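Opinion > Automation > Training data

Count the hard towels first

Tarık Akyol, 2026-01-26

When people compare collections of robot examples, they compare size. Our towel set at Tirstead has 2,585 recordings, and visitors always ask me this number. I think it is the wrong first question. A person can fold the same towel the same way all day, and the learning system receives one idea many times. 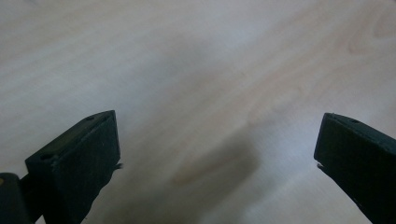
Should a failed fold be thrown away?
Keep it, if the person corrected the mistake before stopping. The correction is the part a robot will need most.

My colleague Mtshali does not agree with me. She says that bad folds teach bad habits, and for the first weeks of a project I accept this. A beginner also needs clean lessons.

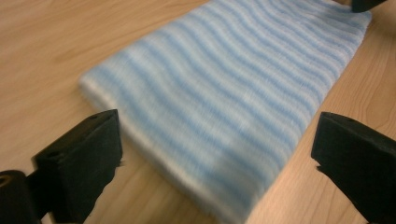 But a clean lesson hides how much a good folder adjusts. A corner slips, the hand goes back, the edge is pulled straight again. In January I went through 309 recordings and marked each such moment. Only 10 had one that was longer than a second.
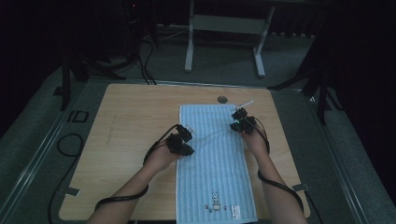
This is very little for a cloth that never lies the same way two times. I would give up half of the easy folds to get more of these. It costs money, I know, and slow work looks bad in a weekly report.
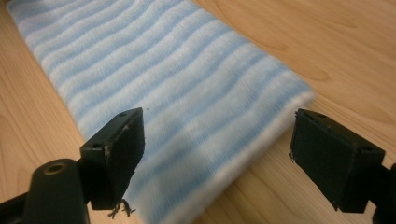

Still, I would ask the people who pay for the data to read a few recordings from start to end before they order the next thousand.

Filed under: Robots & Work, Opinion

Contact the editors | © Nodo | Back to top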